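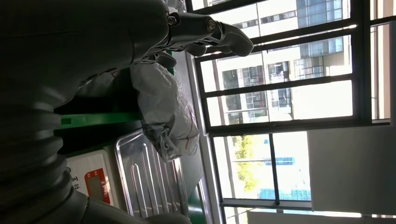
地域小口配送における料金区分と利用者負担に関する調査報告
国際商学科 流通論演習 第三班
提出日 2024年2月5日
指導教員 Rosângela Miranda
報告者代表 Ashok Vashisht

1. 調査の目的
本報告は、個人および小規模事業者が差し出す小口荷物について、重量と寸法による料金区分が利用者の行動にどのような影響を与えているかを明らかにすることを目的とする。衣料品や雑貨の個人間取引が広がり、書籍一冊、衣類一着といった軽量の荷物を差し出す機会は増加している。一方、料金表は事業者ごとに異なり、利用者が区分の境界を正確に把握しているとは言いがたい。当班は、料金区分に対する理解の程度、梱包方法の選択、および差し出し時に生じる追加負担の三点に着目し、調査を実施した。

2. 調査の対象と方法
調査対象は、学内および大学周辺の商店街において小口荷物を差し出した経験を有する者とし、質問紙を配布して132名から有効回答を得た。このうち事業として差し出しを行っている者は32名であり、残りは個人としての利用である。質問紙の配布は7月に行い、回収後に記述欄の内容を班員が分担して分類した。
あわせて、学外の協力先である雑貨通信販売店Giviki通り店の名称で知られていた旧店舗を引き継ぐGivik、および取次窓口を営むTeixeira商店の二か所において聞き取りを行った。料金表の比較には、地域配送事業者Volleranoと同Dikniskの後継であるDiknessの公表資料を用いた。金額はいずれも調査時点のものである。

3. 料金区分の比較
Volleranoは重量のみによる区分を採用しており、荷物の形状は問わない。これに対しDiknessは、重量に加えて三辺の合計を基準とし、いずれか大きい方の区分を適用する。したがって、軽量であっても嵩のある荷物は、Diknessにおいて上位の区分に該当しやすい。衣類のように圧縮の可能な品目では、梱包の仕方によって適用区分が変わる場合がある。
袋による梱包は、箱に比べて包材自体の重量が小さい。その反面、内容物に合わせて形が変わるため、三辺の測り方について利用者と窓口の認識が一致しないことがある。Teixeira商店での聞き取りでは、袋の余った部分を折り返して測るか否かについての質問が多いとのことであった。

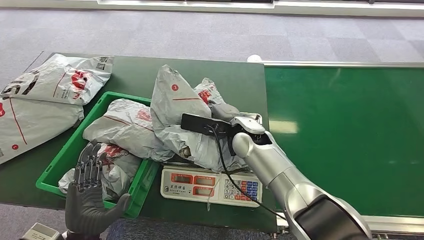
図1 はかりの上に置かれた灰色の配送用袋

4. 質問紙調査の結果
料金区分の境界となる重量を正しく回答した者は、全体の半数に満たなかった。事業としての利用者は個人利用者より正答の割合が高かったが、複数の事業者を使い分けている者に限ると、両社の基準を取り違えた回答が目立った。
差し出し前に自宅または事業所で計量を行うと回答した者は63名であった。計量を行わない理由としては、はかりを所有していないこと、窓口で測るため不要と考えていることの二つが多く挙げられた。後者の回答者の中には、窓口で想定より高い料金を示され、その場で差し出しを取りやめた経験を記した者もいる。
包材の選択については、価格を重視するとの回答が最も多く、次いで入手のしやすさが続いた。内容物の保護を第一に挙げた回答は、陶器や電子部品を扱う利用者に集中している。包材の再使用については、個人利用者の多くが抵抗はないと答えたものの、受取人への印象を懸念する記述も見られた。

5. 事業者における費用の検討
Givikから提供を受けた半期分の出荷記録には、3,770件の小口荷物が記載されていた。記録には品目、重量、適用区分および包材の種別が含まれる。当班はこれをもとに、区分の境界をわずかに超過した荷物を抽出し、包材を変更した場合に下位区分へ移るかどうかを検討した。
その結果、該当する荷物の大半は箱で出荷された布製品であり、袋への切り替えによって下位区分となる可能性が認められた。ただし、同店では贈答用の注文について箱を標準としており、料金のみを理由とした変更は難しいとの説明を受けた。また、包材を二種類から増やすことは保管場所および作業手順の面で負担となる。これらの費用は出荷記録には現れないため、本報告の試算には含めていない。

6. 考察
料金区分への理解が十分でない背景として、公表資料の表記方法が挙げられる。Diknessの料金表では重量と寸法が別々の頁に掲載されており、双方を照合しなければ適用区分を判断できない。Volleranoの料金表は一覧性に優れるが、包材を含めた重量である旨の記載は注記にとどまる。
窓口における説明も担当者の経験に依存する面がある。Teixeira商店では、利用者が持参した荷物について、梱包のやり直しを勧めることがあるという。このような助言は利用者の負担軽減に資する一方、混雑時には対応が困難となる。

7. 今後の課題
本調査の対象は大学周辺に限られており、取次窓口の少ない地域の状況は把握できていない。また、質問紙では差し出しの頻度を自己申告によったため、回答の精度に限界がある。次年度の演習では、集荷を利用する世帯を対象に加えるとともに、受取側の包材処分に要する負担についても調査項目とする予定である。

付記
質問紙の原票および集計表は演習室において保管する。閲覧を希望する者は指導教員に申し出ること。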